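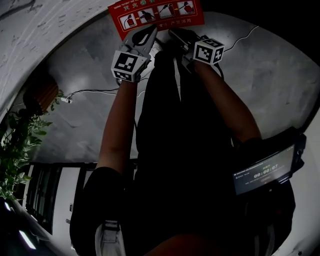 Fig. 1. Sign with a row of four pictogram panels showing use of an extinguisher-like device.

Beverage Studies, Unit 6: Reading a Cheese Label
Handout for the evening section

Last unit you tasted. This unit you read, and I would like you to read with some suspicion. A cheese label is part legal document and part sales pitch, and the two parts are often set in the same typeface.

What the label has to tell you

In most markets a producer must state the name of the food, the net weight, the ingredients, and who made or packed it. Those lines are usually small and on the back. Start there. If the back says "packed for" and gives only a company name, you don't know who made the cheese, whatever the drawing of a barn on the front suggests.

Protected names are worth more than adjectives. A protected name ties the cheese to a place and a set of written rules. Those rules may cover the milk, the feed, the size of the wheel and the minimum age. They do not promise that you will like it. I have had dull wheels with every seal available, and the seal was perfectly correct each time.

Words that mean less than they seem to

Artisan. No fixed meaning on most labels. Treat it as decoration until the producer tells you something you can check.

Farmhouse. Sometimes it means the milk and the cheese come from the same farm. Sometimes it is a flavor word. Ask.

Cave-aged. A cave may be a hole in a hillside or a cold room with humidity control. Both can turn out good cheese. Only one gets its picture on the wrapper.

Traditional. Compared with what, and since when?

Aged. Without a number this tells you nothing. With a number it tells you something, though a badly made cheese kept for a long time is an old, badly made cheese.

Worked comparison

We will use the three hard cheeses from the tasting in May. Look at your notes before class.

Sandell is a cow's milk wheel sold as "slow matured." The back label gives 144 days. That is under five months, a fairly ordinary age for this style, and I would not call it slow. Several of you wrote "nutty" for this one. I suspect some of you had read the label, which also says "nutty."

Odirum comes from sheep's milk and costs the most of the set, at $32 a pound. The label talks at length about mountain pasture and says nothing on how many weeks of the year the flock spends there. It may be most of the summer. It may be a good deal less. The cheese was very good – I'm questioning the paragraph, and the price.

Mercado is the supermarket one, sold in a 200 gram wedge with no story at all. In the blind round it did better than its reputation. Think about why that might be before you put it down to luck. Serving temperature and the order of the plate both matter, and we had it last, when people were hungry for salt.

On pairing advice

Labels now suggest wines. Belora, the soft washed-rind cheese we cut at the end, recommends "a bold red." Try that at home with a small piece. To my taste the tannin turns bitter against the rind, and an off-dry white is far kinder to it. You are free to disagree, but please disagree after tasting both. A pairing line on a wrapper is often written to help sell a second product.

Assignment 3

Pick one cheese from a shop near you. Copy out every claim on the wrapper, front and back. Beside each one, write whether it could be checked, and how. Then write a paragraph on what you would still need to ask the seller. Two pages at most. Don't send me tasting notes this time.

Due Dec 8, 2019, by email or on paper. If you hand in the wrapper, dry it first and put it in a bag.

Reading for Unit 7: the section in your packet on rennet and starter cultures. Skip the sidebar on "ancient methods," or read it with a pencil in your hand.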